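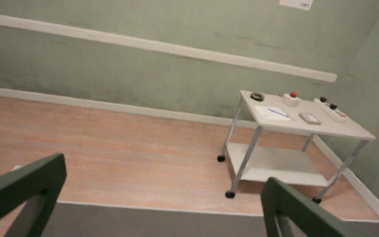 4. Running the sim eval (cart rooms)

Read section 3 first if you haven't registered a checkpoint yet. Everything below assumes the Ceta renderer is already installed and the wrist view opens without errors.

4.1 Before you start

You need: a trained policy checkpoint, the Aso scene pack, the seed list from the shared folder. Not the old seed list. The old one has 104 entries and stops before the tilted-camera rooms, so your numbers won't match anybody's.

Current list is 151 seeds. Check the line count before launching.

4.2 Set up the run

1. Open a terminal in the eval folder and load the Aso pack. First load is slow — it builds the textures (wall scuffs, floor grain, printed notices) and caches them.

2. Set the camera to wrist. The policy was trained on wrist views only. Overhead will run fine and give you garbage.

3. Turn on image softening and grain. Both. Real wrist frames are never as clean as a raw render, and with grain off the success rate looks better than it should.

4. Set tilt range to the default. Don't level the horizon "to make it easier to look at". Paula did this for a demo in January and we lost an afternoon finding out why the gap had closed.

5. Pick the object set. Use tabletop-mixed: ring, button box, paper with pen, small flat device, long box with knobs. Placement is drawn from the seed. Leave it alone.

6. Set the target. One target per run. "Press button" is the baseline task, do that one first.

7. Start the run. Keep the log window open.

NOTE: Notices and labels in the scene pack are blurred at wrist distance. Thats intended. If your policy depends on reading text it will fail here, and it should.

4.3 While it runs

Episodes stop at success, at timeout, or at table contact over the force limit. Contact stops are written as C in the log, not F. Count them separately, they get their own column in the results sheet.

If the fingers pass through the tabletop: collision meshes didn't load. Kill the run, clear the cache, go back to step 1. Do not keep partial results.

If the cart rolls: casters are unlocked. There's a lock flag in the room file, should be 1. It got set to 0 in one of the Pasichnyk builds and nobody has found all the copies yet.

CAUTION: Never point the run config at the real arm. The sim and hardware configs have the same field names. Check that the host line says local. Check it again after editing.

4.4 Reading the results

The number we care about is rank agreement: do the checkpoints come out in the same order in sim as on the real cart? Absolute success in sim is not a claim about the real robot, don't put it on a slide by itself.

With 9 checkpoints on the button task the order matched except for one swapped pair in the middle. Both of those were close on hardware too, so we're not chasing it. Knob task is worse. Yevhen thinks it's the knob friction, Beril thinks it's the shadows under the cart. Still open — if you run knobs, save the video.

Last full comparison used 43 real trials per checkpoint. Fewer than that and the order jumps around from one session to the next.

4.5 Changing the look of the room

Wall color, floor, rail and baseboard are all separate fields. Change one at a time or you can't say which one hurt.

1. Copy the room file, give it a new name.
2. Edit the one field.
3. Rerun with the same seeds.
4. Compare against the unedited room, same checkpoint.

Wall color has done very little so far. Floor did more than expected, mostly on checkpoints trained without the Esetmont data. Lighting we haven't tested properly, so leave it at default for now.

NOTE: Scuffs and smudges on the wall count as part of the wall texture. Swapping the texture moves them.

4.6 Saving

Save log, config, room file and seed list together in one folder named by checkpoint. Send the path to Orest when its done. Runs without the config get deleted at the end of the month.

Room file questions go to Illia. Renderer crashes, see section 7.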